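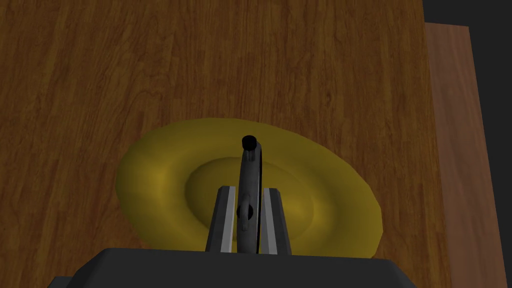
*A yellow bowl on a wooden tabletop.*

Measles came back to Clostden in September, when a boy of six was sent home with a rash. Tests later confirmed 30 cases in the town and the villages towards Pundham.
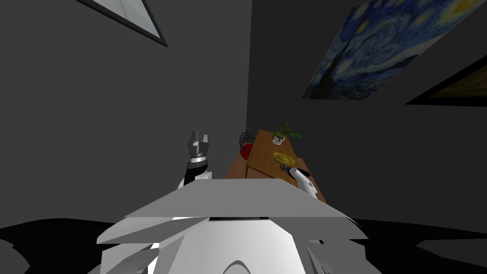 *4 min read*

Dr Negin Soltani runs the surgery on Mill Road. She and her nurses rang 592 families whose children had missed a second dose. Many parents had moved house and never got the letter.

"Most said yes straight away," she says. "They wanted a time after work."
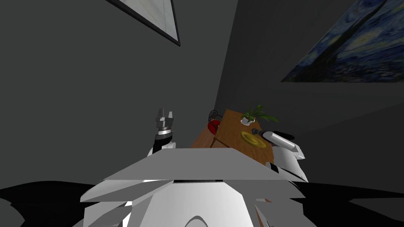 **Clostden, 27 Oct 2010**

The evening clinic opens at five. Arwel Gwynne has brought his twin girls, who slept through their first appointment and cry at this one. On its busiest night the clinic saw up to 100 children.

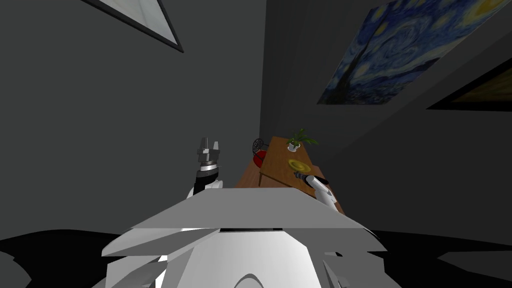 Page 72

Lab samples go by van to Cimmont and results take two days. Until then, families are asked to stay at home and to ring before coming in.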